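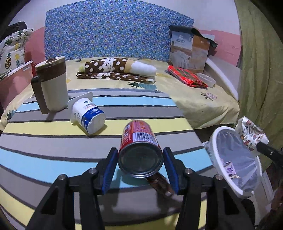

Guten Abend. Mein Thema ist der kleine Tisch im Schlafzimmer, also das Möbel, das wir »Ablage« nennen, damit es nicht Müllplatz heißt. (Pause.) Er trägt bei mir eine gestreifte Decke und darauf eine liegende Dose und einen umgekippten Joghurtbecher. Der Mülleimer steht am Tischrand. Näher kann man Ordnung kaum haben, ohne sie zu betreiben.

Zweite Folie: der Haufen. Dosen, Getränkekartons, ein zerknülltes Tuch. Hier langsam sprechen, Stulline hat 15 Minuten zugesagt und ich bin bei 2. Frage ins Publikum: Wer stellt Leeres wieder hin, als käme noch was raus? Hände abwarten. Meine auch heben.
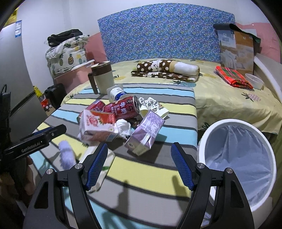 Was ich seit September mache

– Erst die Dosen, die rollen sonst.
– Kartons flach drücken. Macht Lärm, hebt die Laune.
– Decke ausschütteln, aber nicht überm Bett. Frag nicht.

Falls Zeit bleibt: die Geschichte mit dem Pfand.

Kontakt: Sandamali Chowdhury | © Stulline | Nach oben

Weitere Vorträge
Kurkard: Die Schublade neben der Schublade
Pokside: 248 Deckel, keine Dose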